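Painting a Ceiling and Exposed Pipes the Same White

Exposed pipes show up less when they match the ceiling behind them. One color also means less masking and one can of leftover paint to store.

What you need
Flat white ceiling paint
Metal primer for bare or rusty pipe
Roller with an extension pole
3-inch angled brush
Mini roller for the backs of the pipes
Drop cloths, painter's tape, fine sandpaper

1. Cover the floor. Wood floors need cloths right up to the baseboard. Tape the edges down so they don't slide under the ladder.

2. Wipe the pipes with a damp rag and a little dish soap. Dust sits on the top side where you can't see it, and paint won't hold over it. Let them dry.

3. Sand glossy spots lightly and prime any bare metal. Leave valves, labels and sprinkler heads unpainted. If you don't know what a pipe carries, find out before you touch it.

4. Tape around ceiling panels and fixtures. Turn off the power at the breaker if you have to loosen a cover.

5. Cut in along the walls and around each pipe where it meets the ceiling. Do a stretch of 5 feet or so, then roll it while the edge is still wet.

6. Paint the pipes last, working from the top down – drips run along a vertical pipe and are easy to miss on the far side.

7. Check the job from across the room the next morning, in daylight. Thin patches show gray.
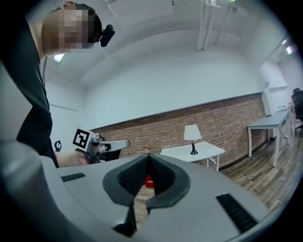 White ceiling and upper wall, with white vertical pipes toward the right.

Most rooms need a second coat on the ceiling. Pipes usually need two coats over primer. Pull the tape while the last coat is still slightly soft, and score it with a knife first if it has dried hard.

Text: Damián Valdovinos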